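Home Ask Topics Members Sign in

Category: Household > Trash & Recycling

Can shiny snack wrappers go in the recycling?

Moved to Skakbridge in April and the rules on the bin lid are worn off. My old town took pretty much everything. I eat a lot of snack bars and chips and end up with a bag of these every week. They look like metal on the inside, so do they go in with cans?

34 views

Answer 1 – posted by Raimonds Navickas

No. The silver layer on most of them is a very thin coating of metal on plastic film, and the sorting plant can't separate the two. Put them in the regular trash.

You can do the scrunch test at home. Crumple the wrapper in your fist and let go. Foil stays in a ball. Plastic film opens back up. It isn't perfect – a stiff wrapper with a lot of creases may stay partly folded.
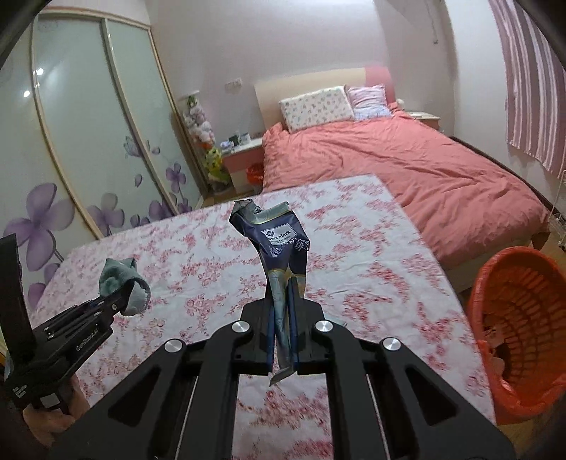

Answer 2 – posted by jitholm82

We have the same hauler and they left a tag on my bin for chip bags. The grocery store on Ocampo has a drop box for plastic film but the sign says no snack wrappers, only shopping bags and bread bags. Call the city and ask for the printed list, they mailed mine in 12 days.

Answer 3 – posted by jorno

i just put them in with cans and never had a problem

Was this helpful? Yes No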